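Sorting and Setting Out
A First Course in Early Years Practice, Dirkville edition

Chapter 4
Two Places to Put Things

Before you start
Read the key words at the end of this section. Have some play food to hand if you can, any kind. A basket, a plate, a cloth. If your center uses the Uvar play kitchen pack you already have most of it.

What this chapter covers
- why two containers are easier than five
- open rules and closed rules
- things that don't belong to either place
- clearing up as part of the activity

Chapter 3 was free play with loose objects. Now a bit of structure. Not much. A child gets a small collection and two places to put it, and something has to decide what goes where. That something is the rule. Sometimes you give it, sometimes the child makes it up halfway through and then changes it. Both fine, both are sorting.

Start with food because children know food. Vegetables in the basket, fruit on the plate. Sounds simple until you get to the pepper. Cooks call it a vegetable, the science books call it a fruit, and most children go by color or by whether they like it. 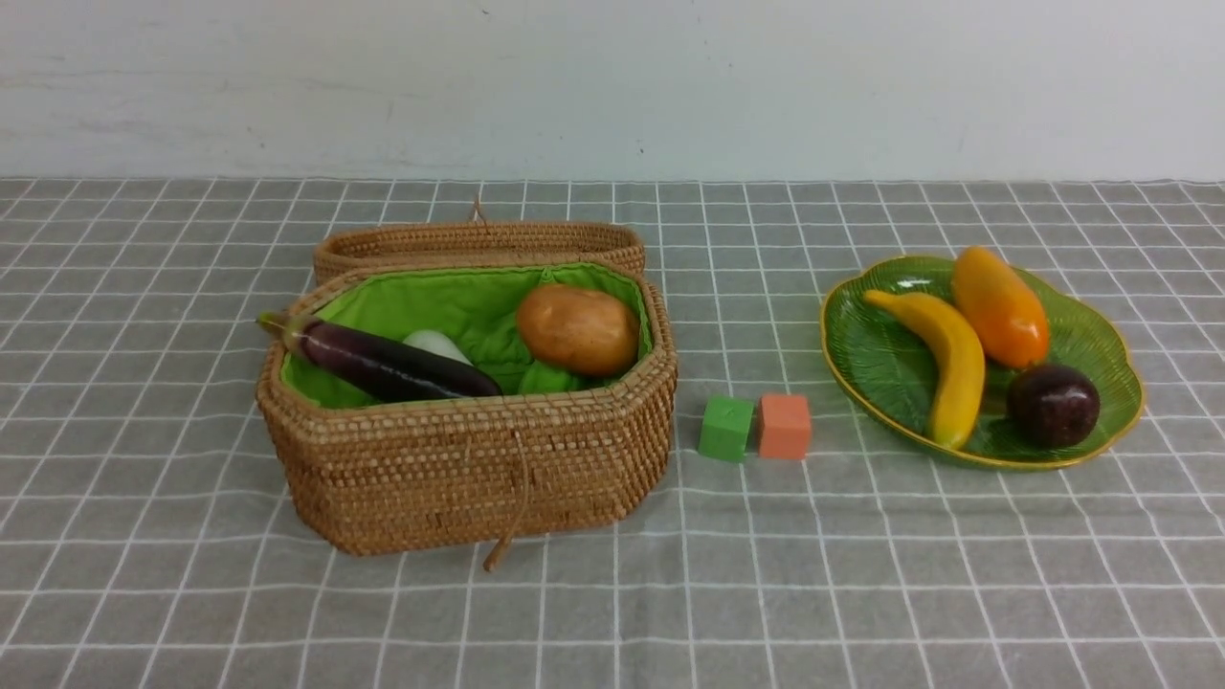

Fig. 4.1 Eggplant and potato in the basket; banana and orange pepper on the plate.

Look at Fig. 4.1 and say what rule might give that result. Write down more than one. "Fruit on the plate" works if you let the pepper in as a fruit. "Bright things on the plate" nearly works, then you have to argue about the dark round one next to the pepper. A rule that nearly works is worth more talk than one that works first time. Don't fix it for them.

Now the cubes. One green, one salmon-orange, standing between the two containers. They are not food. Leave them out on purpose, in the middle, and don't mention them. Some children will ignore them the whole way through. Some will need them put somewhere before they can go on. We call these items strays (see key words). A stray tells you if the child is working from the rule or just emptying the table.

Choosing the containers
They should look different from each other. Deep and shallow is the best pair. A deep basket hides things, a shallow plate shows them, and children treat the two differently even with the same rule. A lid adds a step. So does a lining, small pieces get lost in the folds and have to be felt for. Good for fingers, slow for the group. Plan for it.

A cloth with a printed grid helps more than you would expect. Children line things up on the squares with no prompting. Plain cloth is ok too.

Setting out
Containers at the back, food in front, in a row along the near edge. Everything in reach without standing up. Set it out before the child sits down, otherwise you get grabbing. Lid already open, propped back.

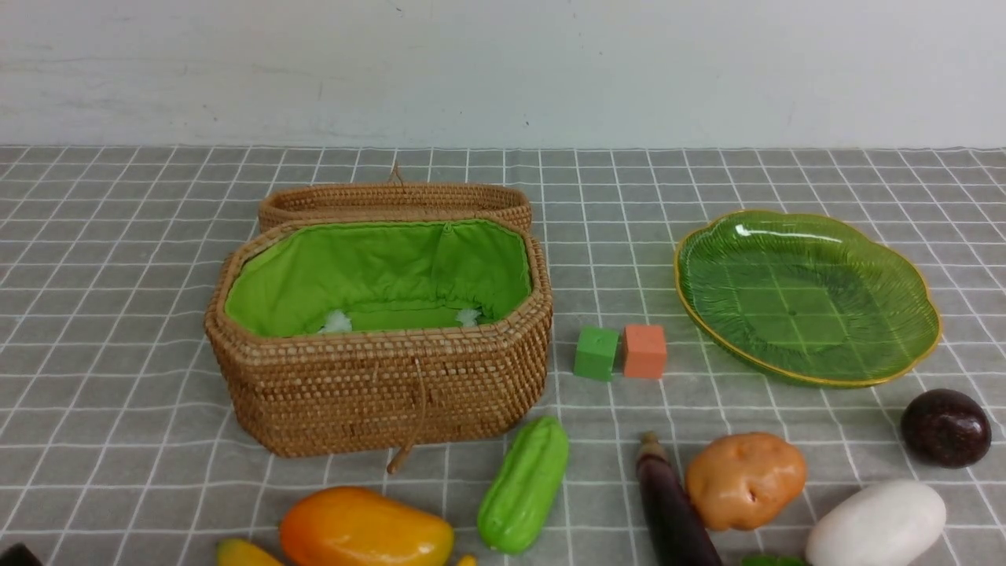
Then give the rule once, in a short sentence, and stop talking. "Fruit goes on the plate." Wait. Waiting is the hard part for students on placement, most of them jump in much to early. In the Liang room at Dirkville the adults sit on there hands, and it isn't a bad idea.

If the child puts an item in the "wrong" place, leave it. Come back at the end and ask about it. "Tell me about this one." Not "is that right?" You will hear rules you never thought of. Long things. Things grandma cooks. Things with a stem.

Allow 11 minutes for a first try. Longer if it's going well, stop sooner if it isn't. The observation sheet is on page 23, copy it before the session.

Key words
Rule: what decides where an item goes.
Closed rule: given by the adult, doesn't change.
Open rule: made by the child, may change.
Stray: an item that fits neither place.
Reset: returning everything to the row so the next child can start.

Section 4.1
One Piece at a Time
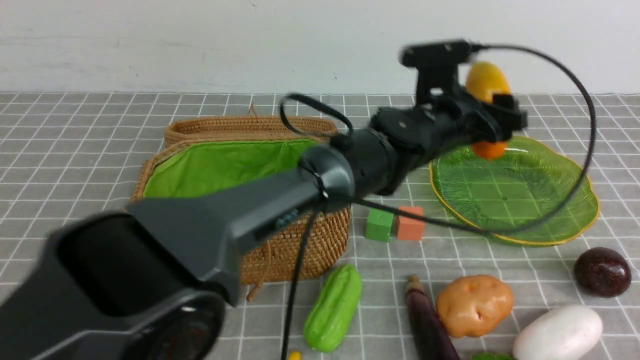
By the Gruvadia Early Years Writing Group
Revised 5 December 2025

Picking up, carrying across, letting go. Each piece gets its own trip, and the sort happens somewhere on that trip. Watch for where. Some children have decided before they touch the fruit. Others lift it, hold it over the plate and only then make up their minds. The pause over the plate is worth a note on your sheet.

Shape matters as well. A banana wants to be held in the middle. A potato takes the whole hand. Something small and round rolls if it's let go from too high, so ask for "low and slow" and show it once.

Start with the easiest piece. For most children that's the banana. Keep the pepper for later, when the rule has settled a little and there is something to argue with.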